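Minutes and bylaws notes from the Bloxham Humanist Society, posted here as the members' page is still down. 1/

The Skuller Fund becomes a standing program of the Society in June. Until now it was a separate nonprofit with its own board and bank account. 2/

Waldemar Szulc stays on as program chair for a two-year term. He reports to the Society's board, and spending over $2000 needs a board vote. 3/

Name on letterhead: "Skuller Fund, a program of the Bloxham Humanist Society." The old logo can be used until the current stationery runs out. 4/

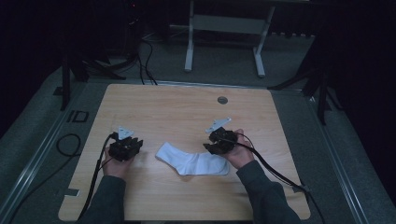 One white sock, on the table.

Donor records move over under the existing privacy policy. Restricted gifts stay restricted - the Jonport lecture money can only pay for lectures in Jonport. 5/

Receipts dated before the transfer carry the old tax ID. Receipts after it carry ours. If you give monthly you will get two receipts for this year. Keep both. 6/

The Staltetti essay prize is not part of the merger. It has its own trust deed and its own trustees, and we only host the entry form. 7/

Bylaws change: Article 5 now lets a standing program keep a separate ledger inside the Society's accounts. Full text goes to members by email. Corrections to the draft minutes by 2 p.m. on the day of the next meeting, please - in writing, with the paragraph number. 8/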